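Workshop notebook, November, started after the second cup of tea

I promised Costel I would write up the drawer business properly this time, so that whoever opens this book in spring doesn't have to ask me what happened to the long screwdriver. It is quiet in here this afternoon, the Prudum order went out before lunch, and I have nothing on the bench except glue that wants another hour to itself. So, drawers.

Some history first, mostly for Areeba, who missed the early part of all this. When we moved over from the Hladun building we packed in one evening and unpacked over something like a month, and every hand tool that didn't have a home went into whichever drawer was nearest. We all said it was temporary. Then came the Sutasberg cabinets, with the hinges that wouldn't sit right, and after that I don't believe anybody thought about drawers until Gintarė spent most of a morning looking for the small Allen key and finally borrowed one from the bicycle shop downstairs. (She brought them back a jar of plum jam along with the key, so at least we're on good terms with them.)

My first idea was foam inserts, cut to shape, one hole per tool. Žydrūnas has them at home and they look wonderful. I got as far as tracing outlines on brown paper, and it was a pleasant way to spend an hour, but I gave up when I saw how much room it eats. A pair of pliers with its handles a little open takes up as much space as three screwdrivers lying snugly side by side. We'd need twice the drawers, and then we'd need somewhere to put the drawers.

So I went the other way and kept everything together in the one desk drawer, on the black mat with the holes in it. I do like that mat. Dust and little curls of shaving drop into the holes and leave the tools alone, and it lifts out in one piece for shaking over the bin. Please do shake it over the bin. I spent a good while on my knees picking bits out of the carpet last month and my knees have not forgiven me.
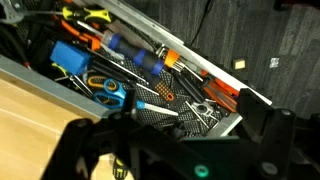
Going by color has worked better than I expected. I had wanted labels, and Aušra said, very kindly, that no one reads a label with a screw held between their teeth, and she was right. What people do remember is "the orange pliers" or "the yellow and black one." The two pairs of scissors are the best case. Blue handles for paper and card, orange handles for tape and anything sticky, and if you mix them up you'll find out the next time you try to cut a clean line. I cleaned the orange pair with a drop of cooking oil and a rag, and it took the gum off nicely.

The Allen keys stay in their orange holder. I know it's quicker to pull one out and carry it off in a pocket, I've done it myself, but they are very small and this is a large room. Unfold the one you want, use it with the whole holder in your hand, fold it back. It's a little clumsy in a tight corner, I'll admit, and if you really must take one out, leave a note on the bench so the rest of us don't go hunting.

The big screwdriver with the dark blue and black handle is the one everybody reaches for, so I've stopped trying to tuck it away at the back. It can lie on top in the middle, where it ends up anyway. Only please, no more opening paint cans with it. Costel found a perfectly good can opener at Proltgate for 4 and it hangs on the nail by the sink.

Still to do, when I get around to it:

Wipe the wire cutters and put a touch of oil on the joint.

Decide about the black-handled ones. I think we own more of them than we need, and a few could go in the traveling bag. Costel wants to try each one first, which seems fair.

Ask Areeba whether she'd like the small light blue screwdriver kept at the front. She uses it more than the rest of us put together.

Look at the dividers again. The catalog has a set of 13 for 68, and that strikes me as a lot of money for strips of plastic. Žydrūnas thinks he can cut some from the offcuts under the stairs, 23 mm high so the drawer still closes over them.

Later, nearly dark. Glue has set, clamps are off, and the joint looks good from both sides. I'll sand it in the morning when the light is better. Tea things are washed. Gintarė, your tape measure was in my apron the whole time, I'm sorry, it's on the windowsill.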